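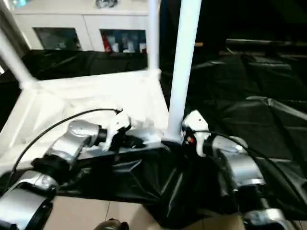 ## Who gets a vote in Tallell? A thread

**1/** The council in Tallell is asking if permanent residents who are not citizens should vote in local elections. I am one of these residents. I have paid rates here for 17 years and I have never voted for the people who spend them. So I have an opinion and I will try to be fair with it.

**2/** First, what is proposed. It is only for the council. It does not touch the state parliament or the federal one. You would need to be a permanent resident, 18 or older, and living at an address in the municipality for two years. The discussion paper is on the council website, under "Have your say", and it is quite readable.

**3/** People are surprised that some non-citizens can vote here already. If you own a shop on Ayaaba Street you can apply for the roll as an owner, whatever your passport, even if you live two hours away. If you rent the flat above that shop and you are not a citizen, you can't. I have read the rule many times and I still find it strange.
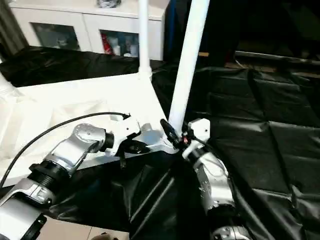

**4/** The council can't change the roll alone. The roll is made under a state law, so the councillors can ask for a change and the minister can say yes or say nothing. They share the job and each has a different hold on it, a bit like the two silver and white arms in the photo, one coming in low from the left corner and the other standing more upright, both going to the same white thing. If you want to write to somebody, please write to both.

**5/** The most common argument against: "If they want to vote, let them become citizens." I take this argument seriously. Citizenship should mean something, and for the national parliament I agree with it completely.

**6/** But some countries do not permit two passports. My neighbour would lose the right to inherit her mother's house if she gave up her first one. She is not being lazy or disloyal. She has a hard choice, and meanwhile her bins are collected (or not collected!) by a council she did not choose.

**7/** There is also the cost. When I added the form, the test, the certified copies and the translations for my family, it came to more than 1000 dollars. We were able to save this. On our street not everybody can. 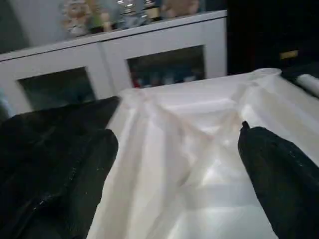
**8/** Would people who don't read English well be able to vote properly?

Permanent residents would get the same ballot paper and the same how-to-vote guide as everyone else, and the paper proposes to print the guide in more languages. Many citizens already need this.

**9/** Cr Kwadwo Essien is in favour and spoke well at the December meeting. Cr Benedicta Tsikata is against for now. Her worry is that the state will use the change as a reason to delay the other reform, the one about fixed boundaries for the wards. I disagree with her but it is a real worry and she answered my email on the same evening, which I respect.

**10/** For those who like numbers: the last election in Grosine ward was decided by 51 votes. The paper estimates 2000 permanent residents in that ward who could join the roll. I don't know how they would vote. I don't believe they would all vote in one way – in my own house we can't agree about the bike lane.

**11/** Someone wrote to me that in Gralau, where I was born, foreigners can't vote in local elections, so why should I ask for it here. It is true, they can't. I think Gralau is wrong also. I told my cousins so and they were not happy with me. 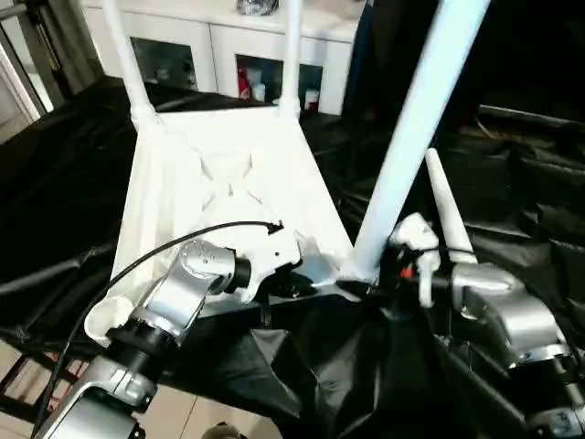
*White plastic seat, upside down, ribs crossing in an X underneath.*

**12/** What I would change in the proposal: two years at an address in the municipality is too long for renters. People move when the lease ends, sometimes only across the creek, and then the counting starts from zero. Twelve months would be better, the same as the council already asks for the community grants.

**13/** I would also keep voting optional for this group in the first election, so that no one gets a fine in a letter they don't understand. After one term it can be the same for all.

**14/** Submissions close at 5 pm on the last day of the month. You can use the form or just send an email with your name and suburb. Mine was half a page and my daughter corrected the commas. If you are against, send yours too, please. I would like the councillors to read more than the usual letters.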